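Drumley Evening Program
Beverage Service Basics
Handout 4: Ice, Measure, Glass
Revised 2024-11-27

Read this before the practical. Bring it with you, along with the spec sheet from Handout 3. You will be marked on setup as well as on the drink.

What the session covers

One clear drink, built in a stemmed glass over a small amount of ice, measured with a double jigger. There is no shaking and no stirring. Most of the points lost on this exercise in February were lost on spilled liquid and on ice handled by the rim of the glass, so those two things get most of the space below.

Setting up the station

Wipe the table and let it dry before anything goes on it. You need four things within reach: the glass, the jigger, the bowl of ice and the bottle. The glass goes in the center. Put the jigger on the side of your pouring hand and the ice on the other. If you are left-handed, swap them.

Leave enough space between the bowl and the glass that your sleeve does not cross the glass when you reach for ice. Check the glass against the light for chips and lint. Hold it by the stem or the foot from then on.

The ice

Fill the bowl just before you start. Cubes that have been standing have water between them, and that water goes into the glass and throws off the measure. The Skuddale machine in the back makes small clear cubes. The Lund machine makes larger ones, which sit badly in a narrow bowl. Use the Skuddale ice for this exercise.

Take cubes with tongs, never with the glass. A glass pushed into ice can chip, and then the whole bowl has to be thrown out. Lower the cubes in close to the bottom of the glass. Do not drop them from the rim. A few are enough here.

The measure

A double jigger has a large cup and a small cup joined at a narrow waist. Hold it at the waist. Bring it close to the glass before you fill it - the longer the trip, the more you lose on the way. Fill to the line the recipe asks for, then tip it in one movement so the liquid leaves over one point of the lip. If you tip slowly and stop halfway, some of it runs back under the cup and lands on the table.

The stations
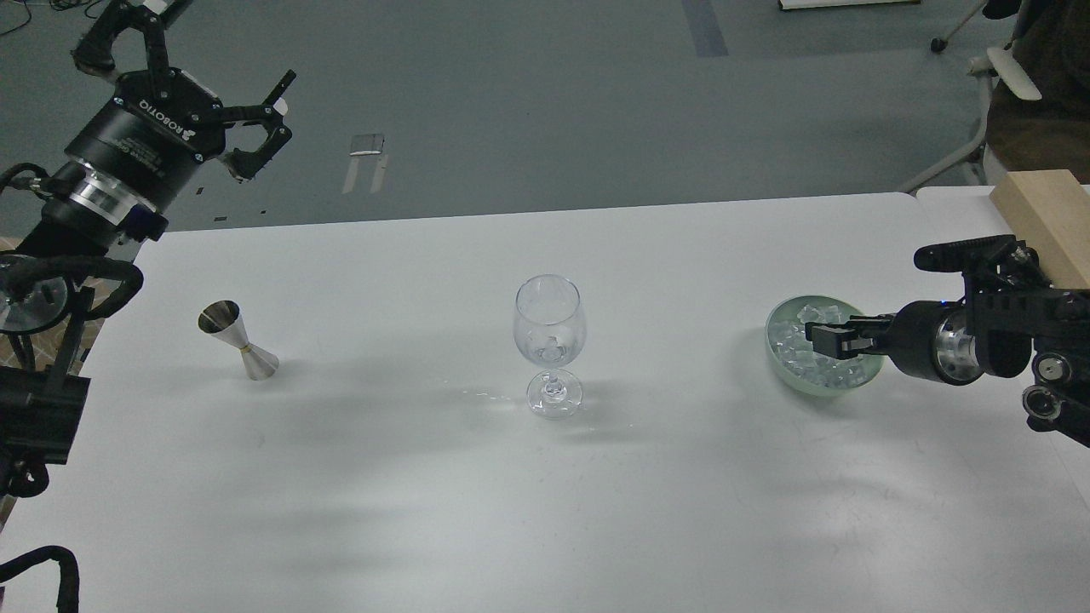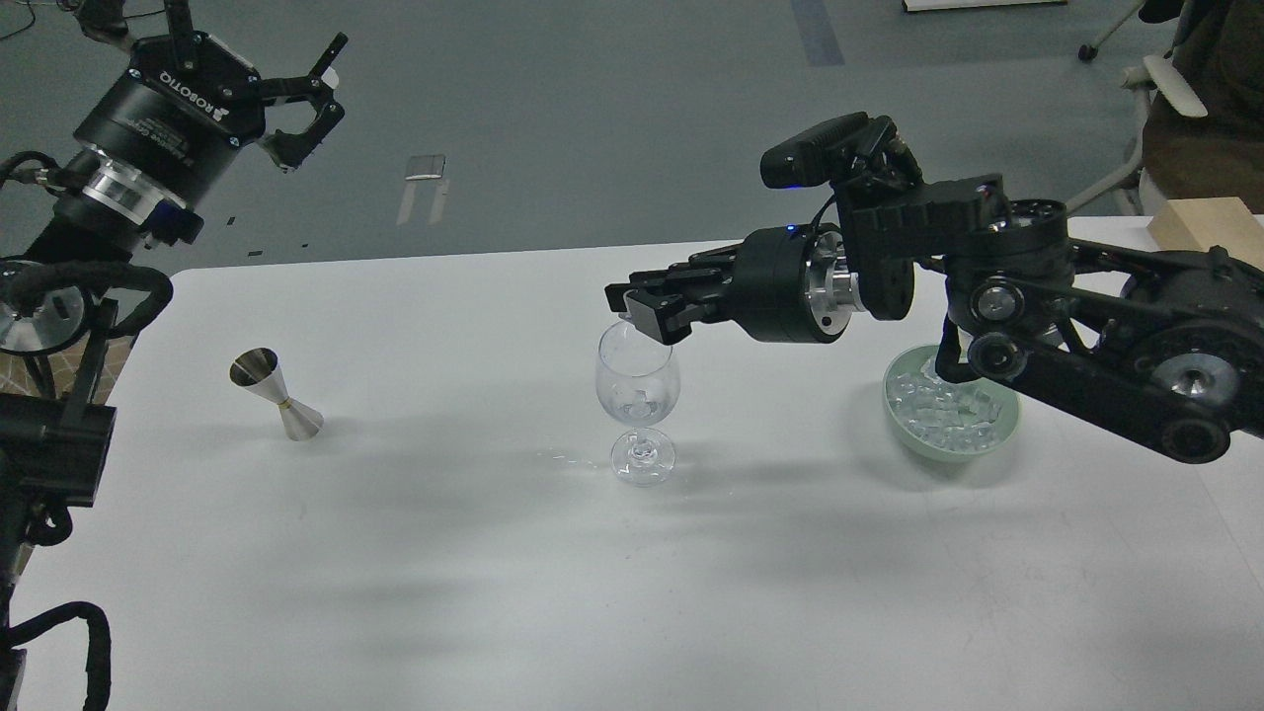
Glass in the center, ice to the right of it.
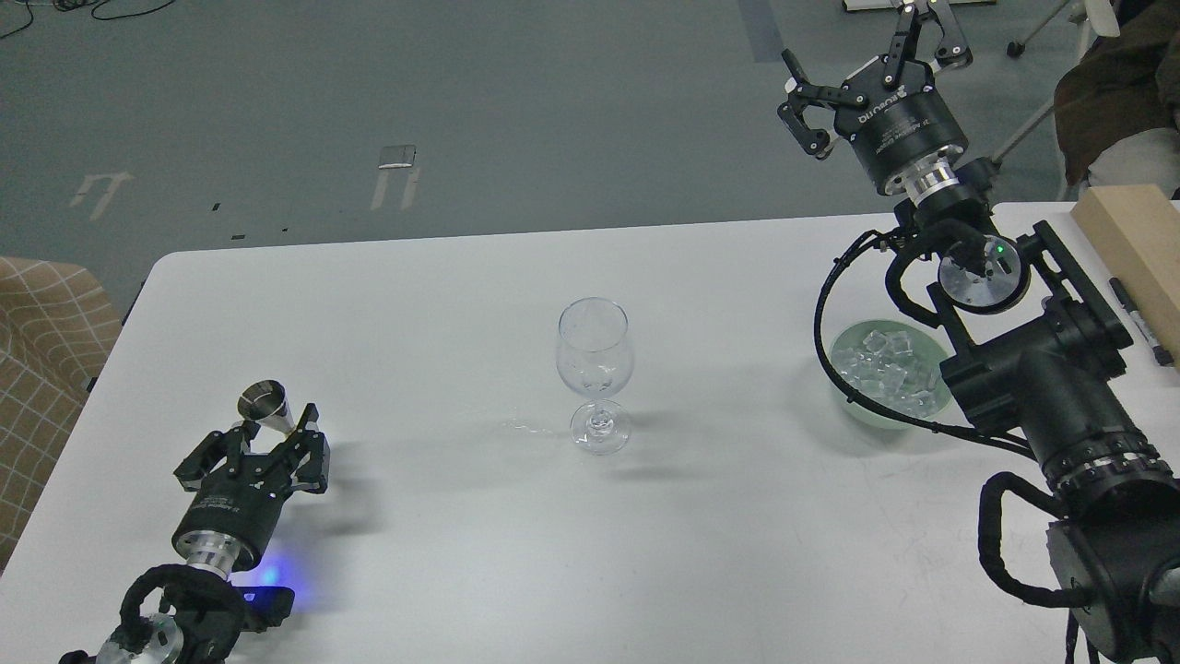
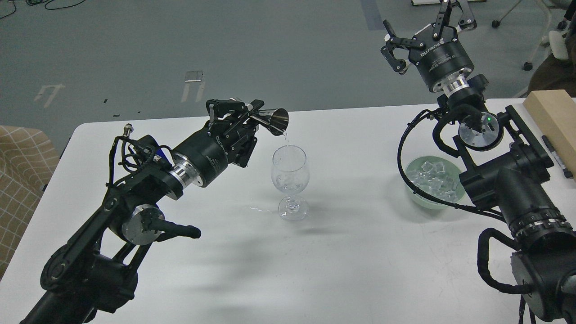 After the pour

Set the jigger down on a folded cloth, mouth down, so that what is left in it does not run across the table. Look at the outside of the glass. If there are drops on the bowl or the foot, dry them with the lint-free cloth and not with the one you use for the table. Then wipe around the foot. A wet foot sticks to a tray and leaves a ring on a napkin.

Serve within a minute or two. With only a few cubes in the glass the ice melts fast, and the drink thins out sooner than one packed to the top.

Common faults

Glass picked up by the rim. Minus one point each time.
Ice scooped with the glass. The station is stopped and reset.
Jigger filled over the ice bowl. Overflow goes into the ice and the bowl has to be changed.
Jigger held by the upper cup. Your fingers hide the line and the pour comes out short.
Liquid left on the table at the end. Minus one point, even if the drink is correct.

Equipment numbers

Sign out your kit at the store room hatch. Jiggers are listed under item 1207 and the stemmed glasses under item 841. The Biseck glasses on the lower shelf are for the wine course and have a thinner rim, so leave them where they are. The store room keeps up to 2000 pieces of glassware and they are not all labeled. Ask if you are not sure which shelf you want.

Broken glass goes in the metal bin by the door. Tell the instructor before you sweep it up. If it broke near a bowl of ice, empty that bowl into the sink, rinse the bowl, and wipe it out before refilling.

For next time

Practice the measure at home with water. Pour ten large cups into a marked measuring jug and write down the total after each one. Bring the list of figures with you. Read the section on tray carrying in Handout 5, first two pages only.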